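Parallel-jaw or linkage fingers for handling thin fabric bags?

Posted by Moncrieff Lab Services
Tags: grippers, hand-held tools, soft goods

Our group is comparing two finger sets for a hand-held gripper: the Suvix parallel jaw and a Grimix linkage set. Rigid items give no trouble with either. Thin fabric bags slip from the parallel jaw in a large share of trials. Is the finger geometry the likely cause, or should we change the pad surface first? We have logged 1612 grasps to date and would prefer not to repeat them.

Cornia Workshop
Change one item at a time. If both the fingers and the pads are replaced, the existing log cannot serve as a baseline. We would keep the Suvix jaw, fit the new pads and run the bag trials again at the same closing force. Please also confirm that the pads meet squarely when closed. A small error in angle matters little on a box and a great deal on a single fold of cloth.

bench_user_7
Had the same problem. Rubber tape fixed it for a while, then it peeled.

Grimix Users' Group, Technical Desk
We completed a comparable trial in January, with 694 grasps on the linkage fingers and 526 on a parallel jaw. The linkage fingers were the more dependable on bunched fabric, provided the operator approached the lower folds and kept the pads clear of the contents.
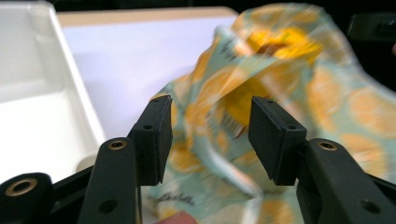
Photo: Grimix Users' Group, Technical Desk

The pads are matte and lightly textured, and the threaded inserts in the arms are brass-coloured. Inspect the pivots for play before each session and record the pad condition with the results. Trials with worn pads should be reported separately.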